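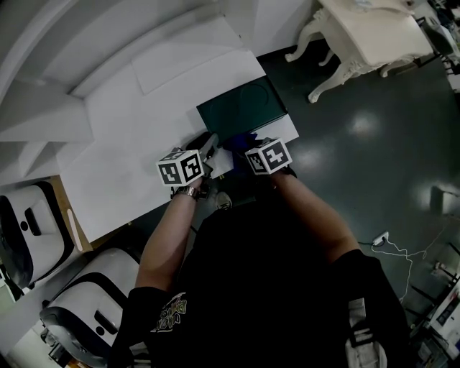 Dark green box on the covered table, Dudcombe.

MEMORIAL PLAQUE INSPECTION
Site: Cordeiro house, front wall, Dudcombe
Inspected by: Azlan Ngui
Date: March 9, 2024
Previous inspection: November

1. Plaque fixed firmly to wall
OK. All four bolts tight. No movement when pushed by hand.

2. Size matches register
Register says 700 x 600 mm. Measured the same.

3. Lettering readable from sidewalk
Partly. Name and dates are clear. The last line, on the printers' strike, has lost most of its paint. Repaint before summer.

4. Surface clean
No. Green staining along the lower edge. Washed with water and a soft brush. Do not use Prelness on this one, it dulled the bronze at the school.

5. Wall behind plaque
Crack to the left, nearly 40 cm long. It was 28 cm in November. Report to building owner. Recheck in three months.

6. Drip edge and gutter above
Gutter joint leaks onto the top right corner. Same comment as last time.

7. Sidewalk and step
One loose slab where people stand to read. Taped off. City notified.

8. Wreath hook
Rusted. Remove and replace before the anniversary.

9. Wording
Iolanda Damasceno asks that the union hall be given its old name, Priturora. Not a safety matter, passed on.

Result: pass with repairs. Items 5 and 7 first.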